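Prillenham students teach a pair of robot arms to handle a desk organizer

7/27/18

PRILLENHAM – A summer robotics class at the Iyengar Learning Center has spent most of July on a single job: getting two robot arms to work together on a white plastic desk organizer.

The class, open to students going into grades nine through 12, meets in the mornings in the center's lower workshop. It is taught by Elango Shetty, who teaches physics at Prillenham High School during the year and has run the summer session since it began. This is the first year students have used two arms at once.

In earlier summers, the class used one arm to pick up blocks and set them in a bin. Shetty said students had most of that working by the second week and then ran out of things to try.

"They wanted something harder, and I did too," he said. "With two arms, each one can get in the other one's way. You have to plan for that."

The project is called Plostiver, a name left over from a student's practice file that was never changed. The task has two parts. One arm has to take hold of an upright piece on the organizer and keep it steady. The other has to reach in among the compartments without knocking into the walls between them. In the full version of the task, it also moves small items from one pocket to another, though most groups are still practicing the reach with nothing to carry.

Students guide the arms by hand through each attempt while a computer records the motion along with pictures from small cameras near the grippers. The recordings are then used to train a program that tries to repeat the task without help. As of this week the class had recorded 557 attempts. Of those, 230 were set aside because an arm bumped the organizer, the grip slipped or the recording stopped early.

The discarded attempts are kept in a separate folder. Two students, both going into 11th grade, have been going through them to write short notes on what went wrong. Their notes take up most of a whiteboard by the door, and Shetty has asked that it not be erased until the session ends.

The organizer has caused some trouble of its own. It is white and a little glossy, and under the workshop lights the thin walls can be hard to tell apart in the camera pictures. One group tried turning off the lights on one side of the room. Another moved its table. The class ended up settling on a dark work surface for every station, which made the outer edge of the tray easier to pick out – the inside walls are still a problem.
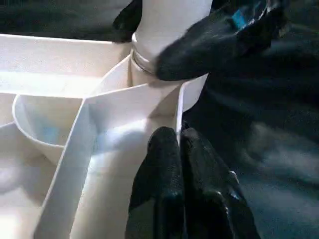 Grip has been the other main topic. Students found early on that squeezing harder did not always help, and could shift the whole organizer. They now begin each attempt with a light touch and close the gripper slowly. Groups also agreed on a set of spoken calls, such as "holding" and "going in," so that the two students guiding the arms know what the other is about to do.

The arms and grippers were bought with a grant of $3,605 from Brovidel, a machine parts supplier with an office in Prillenham, plus money left from last year's class budget. The company also lent the workshop a set of clamps and two adjustable tables. Students did the assembly themselves in the first week, working from printed instructions, and one arm had to be taken apart again when a cable was found to be routed through the wrong joint.

The class will hold an open morning for families at the end of the session. Each group will run its trained program 3 times in front of visitors, with a student standing by at the stop button. Students will also show the recording process and let visitors try guiding an arm.

Shetty plans to keep the project going as an after-school club starting in October. The club will meet in the same workshop and will be open to students who did not take the summer class. Sign-up forms will be at the center's front desk and in the high school office.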